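Caps, day 4

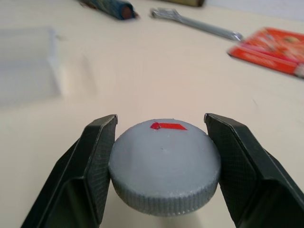 The grey cap between the fingers, red mark on the far side.

May 2019

Another full day on the caps. The task sounds like nothing when I write it down: pick up the cap, turn it until the red mark is where we want it, put it down. A child does it without looking. The arm needs several hundred examples before it will even go to the right part of the table.

We started the day at 536 good episodes. I drove all morning and my partner on the bench reset the table between goes. By lunch my thumb was sore from the controller and we swapped. I am slower at resetting than I thought I would be, mainly through fussing over where I put things. The rule is that the clutter gets moved every 20 episodes, so the spanner, the clear box and the rest go somewhere new. If they stay put, the model learns the spanner and goes looking for it. We had exactly that in March with the first Momen set and had to throw most of it out.

Fourteen episodes rejected. Most were my own doing, where I closed on the cap too high and it tipped as I lifted. A couple were the recorder starting late, which I have put on the fault list again. I left in the ones where I missed the first time and went back for it. Vivonov wanted those taken out, but I still think the arm ought to see what a second try looks like, and for now they are tagged so anyone can drop them later.

The new pads are better than the smooth ones. The crosshatch bites on the ridges round the side of the cap and I can close more gently. With the smooth pads I was squeezing hard to be safe, and the model copied that and squeezed everything.

The red mark is a nuisance from the wrist view. With the cap held so the mark faces away, it is only a thin strip at the back of the top, and I can see that a small change in the light might lose it. I tried some with the blind half down after tea. Have not looked at them properly yet. If they are no good we may need to ask Yusof for a bigger mark, though they will say the part is the part.

Labelling from four until I packed up. I changed my mind twice about when "grasped" begins, at first touch or when the cap leaves the table. Settled on leaving the table. That means going back over the first day's labels, which I did the other way.

Tomorrow: finish relabelling, wipe the wrist lens, charge both controllers, then start on the tilted caps. Upload to Milora before going home, as it takes all night.

Recent entries
Caps, day 3: new pads fitted
Caps, day 2
Caps, day 1: setting up the bench
What went wrong with the Momen set
Sore thumbs and a different controller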